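A Place for Everything: Tidying the Common Room at Lindholm House
Project report, Home and Interior Studies, second year
Wurnum College

1. Background

Lindholm House has a common room that fifteen of us share. It has two sofas, a low table and a quantity of soft furnishings that seems to breed over the winter. By January the floor could only be crossed by people who knew the route. The module asked for "a small, practical intervention in a domestic space". I live there, so I didn't have to look far.

My first proposal was a fitted window seat with storage underneath. My tutor wrote "small?" next to it. The second proposal was baskets.

2. What was in the room

Before buying anything I spent a weekend making an inventory, which my housemates took as a personal criticism. The final list came to 52 items that had no fixed place. Most were cushions, pillows, throws and odd bits of clothing, followed by chargers, board game pieces and a single oven glove. I returned the oven glove to the kitchen. It was back by teatime.

I sorted the list by how often things were used and how far they travelled. Pillows travelled furthest. They leave the sofas in the evening when people sit on the floor, and in the morning they are wherever the last person got up. Small things hardly move at all and tend to sink between the seat cushions, where they stay until somebody loses something more important.

3. Choosing the containers

I looked at lidded boxes first. A set from the Geltanar range was neat, stackable and cheap, and I borrowed one to try out. For the whole trial week it was used as a footstool. Nothing went inside, as opening it would have meant moving the feet.

Open baskets did better. People will drop a thing into an open basket from a standing position, and in one or two cases from across the room. The model I settled on is sold as the Endetti and comes in three sizes. The large one takes a pillow if you are firm with it. The middle one takes throws. I bought the small one for chargers and regretted it almost at once: cables climb out of small baskets.

My notes from the trials, tidied up a little:

A basket should be wider than it is deep. Things at the bottom of a deep basket might as well be in another building.

A pillow goes in last or it goes in alone. Put in first, it pushes everything else back out over the next hour.

Labels were read by me.

A basket pushed against the wall gets used less than one standing in the way. I can't fully explain this, but I moved them back and forth several times and it kept happening.

4. The mat

The mat was an afterthought and probably the best decision in the project. I wanted something to mark where the baskets live so that they would be put back after hoovering. I chose a pale one with a slight mottle, on the theory that crumbs would show less. They show less to the eye. Barefoot, they are as noticeable as ever.

Once the mat was down, people began leaving things on it. This is still untidiness, strictly speaking, but it is untidiness in one place, and moving a pillow from the mat to a basket takes far less persuasion than fetching it from behind a sofa. I altered my method to match: everything loose goes to the mat first, and from the mat into a basket.

Setting out the mat, the pillow and the basket:
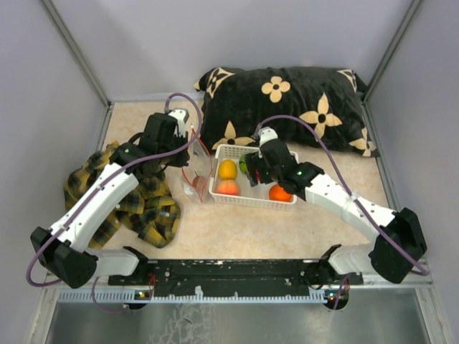 5. Results

I checked the floor each evening for two weeks. At the start there could be up to 52 things adrift. By the end of the second week the evening count had settled at 7, and four of those were usually the same four. I have decided to call them decorative.

A full tidy now takes less time than the argument over whose turn it is. The argument was outside the scope of this project.

6. What I would change

I would leave out the small basket and put the money towards a second large one. I would also buy the mat first and watch where things collected before choosing anything to hold them. My inventory should have recorded the time of day as well, because half past eight in the morning and half past eleven at night are two different rooms.

The house has voted to keep the baskets. The Geltanar box has been kept too, for feet.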